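Kirier DX Cell Practice Pack
Simulated two-arm workcell with written rules for shared-table tasks
Maker: Trumell
Part of the Kirier line. Fits Bruvulmont controller, release 8 and up.

Overview

The Kirier DX pack contains a simulated cell, a set of tabletop tasks and a rule file. It is meant for shops that want their two-arm programs checked against house rules before the program goes to a real cell. The rule file is plain text and can be edited. Changes are logged by user and time.

The pack does not replace a risk assessment of the real cell. Guarding, stop functions and operator access must be reviewed on site by a qualified person.

Rules in the standard file

Shared zone. The area over the board is a shared zone. An arm must hold the zone token before its gripper crosses the board edge below transfer height. The other arm may wait above transfer height or outside the edge.

Gripper state. Fingers open before descent. A descent with closed fingers and no part held is logged as a fault.

Open containers. Approach from above. Wrist and fingers must clear the walls on entry and exit. No sideways moves below the rim.

Small parts. Cubes are picked one at a time. A part dropped outside the board stops the run. It is not picked up again by the program.

Camera views. Each run is recorded from more than one view. A reviewer may not pass a run on the wrist view alone, as the fingers hide part of the board. 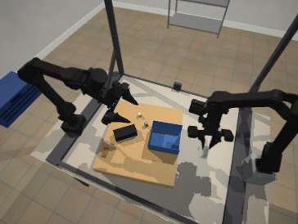
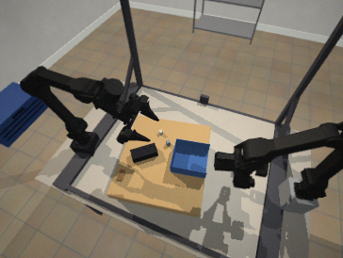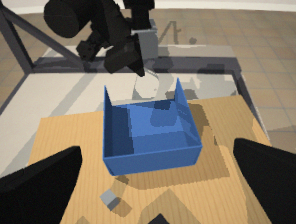
Kirier DX, container task: blue open-topped box on the wooden board, two black arms. The last view is taken close in, between the gripper fingers.

Review procedure

1. Load the task and lock the rule file.
2. Set the start layout. Use the supplied seed list or your own.
3. Run the program at full planned speed. Reduced-speed runs are not accepted as evidence.
4. Open the fault log. Clear every entry or give a written reason.
5. Check both overall views at each token change.
6. Export the report and store it with the program version.

Repeat from step 2 after any change to tool geometry, finger length or table height.

Supplied with the pack

Cell model with two arms and grippers
131 start layouts
Standard rule file and blank rule file
Report template
Reviewer guide, 14 pages
Shadow and lighting presets for camera checks

Limits

Finger friction is set to a fixed value per material. Cable drag is not modeled. Grip results should be confirmed on hardware before a force setting is released. The Nogueira import tool reads arm models only, so table and frame parts must be placed by hand.

Ordering

Single-seat license, one year: $2,936
Extra seats and site licenses: by quote
Updates to the rule file are included during the license term. The next update is planned for August.

Page revised Thursday, June 27, 2019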